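Delia Benítez
@deliabenitez · 2023-03-20

Hilo sobre el kit de teleoperación de Staris, que llevo probando 16 días en el taller y del que ya me han escrito varios para preguntar si se lo compran. Aviso: lo pago yo, no me lo han regalado, así que puedo ser todo lo antipática que quiera. 1/

Para situarnos. Staris vende guante, software de seguimiento y licencia de un año por 2000 euros. El brazo lo pones tú. La cámara también la pones tú. La paciencia va por separado y no la tienen en catálogo. 2/

La instalación. El manual dice «conecte y listo». Entre el «conecte» y el «listo» hay 8 pasos, dos reinicios y un controlador que solo se descarga desde una página en la que el botón de descargar está al final de un vídeo promocional. El vídeo es bonito, eso sí. Música épica. 3/

El guante en sí me gusta más de lo que esperaba. Ajusta bien en manos medianas y no da demasiado calor. En manos grandes, preguntadle a Ravindran Naidu, que se lo puso una tarde y todavía habla de su pulgar en pasado. Solo hay una talla. La llaman «universal». 4/

El seguimiento va por marcadores impresos: la cámara los lee y calcula dónde está la muñeca y cómo está girada. Con luz pareja, finísimo. Con el sol de la tarde entrando de lado, mi brazo cree que estoy dirigiendo una orquesta. Bajé la persiana y fin del concierto. 5/

Tareas que he usado para la prueba, todas de un glamur arrebatador: doblar un paño, coger un bote pulverizador por el gatillo, empujar cosas por la mesa sin tirarlas al suelo. Lo que en los folletos se llama «manipulación diestra» y en mi casa se llamaba recoger la cocina. 6/
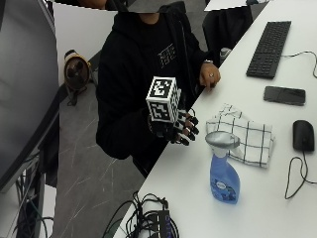 ¿Hace falta saber programar para usar el kit de Staris?

Para grabar demostraciones, no: la aplicación lo hace todo con menús. Para llevar esas demostraciones a un brazo que no esté en su lista de compatibles hay que escribir un adaptador en Python, y ahí conviene tener a mano a alguien que haya sufrido antes. 7/

La lista de compatibles, por cierto, tiene 6 brazos. El mío no es ninguno. El adaptador me lo pasó Hamidreza Yazdani, que lo había escrito para otra cosa y lo compartió con un comentario en la cabecera que dice «no mirar muy de cerca». Miré. Funciona igual. 8/

Con el paño, bien. El brazo aprende el primer doblez enseguida y el segundo a regañadientes. Si la tela está arrugada de salida, se queda pensando un rato encima de ella, como yo delante de una sábana bajera. 9/

Con el bote, regular. Agarrarlo por el cuerpo, sin problema. Apretar el gatillo ya es otra conversación, porque el guante registra muy bien la posición de los dedos y nada de la fuerza. Staris promete sensores de presión en la próxima versión. También los prometía en la anterior, según el foro. 10/

Lo que menos me ha gustado: la calibración se pierde cada vez que te quitas el guante. CADA VEZ. Suena el timbre, vuelves, calibras. Te rascas la nariz con la otra mano y das gracias por tener otra mano. 11/

Atención al cliente: contestan. Escribí por lo de la calibración y me respondió un tal Deividas Org, amable y rapidísimo, para confirmarme que es el comportamiento previsto. Lo de «previsto» me pareció un adjetivo valiente, pero se agradece la franqueza. 12/

Comparación inevitable con el de Painemal, que tuve prestado en enero. El de Painemal es más feo, pesa más y aguanta la calibración toda la jornada. El software es una hoja de cálculo con delirios de grandeza. Si solo vas a grabar muchas horas seguidas, miraría ese primero. 13/

Y el de Unent no lo he probado, dejad de preguntarme por el de Unent. Si alguien de Unent lee esto, mi buzón está abierto y mi dignidad es negociable. 14/

¿Lo recomiendo? Si tienes un brazo de la lista, luz controlada y manos «universales», sí, es casi un placer. Si te falta una de las tres cosas, pide la demo antes de pagar. Si te faltan dos, yo me compraría una bici. 15/

Edito porque me lo pregunta @trinidadledesma: la licencia NO se renueva sola, hay que hacerlo a mano desde la cuenta. Lo que grabes se exporta sin límite y sigue siendo tuyo aunque caduque. Lo he comprobado en las condiciones, página 16, letra de prospecto. 16/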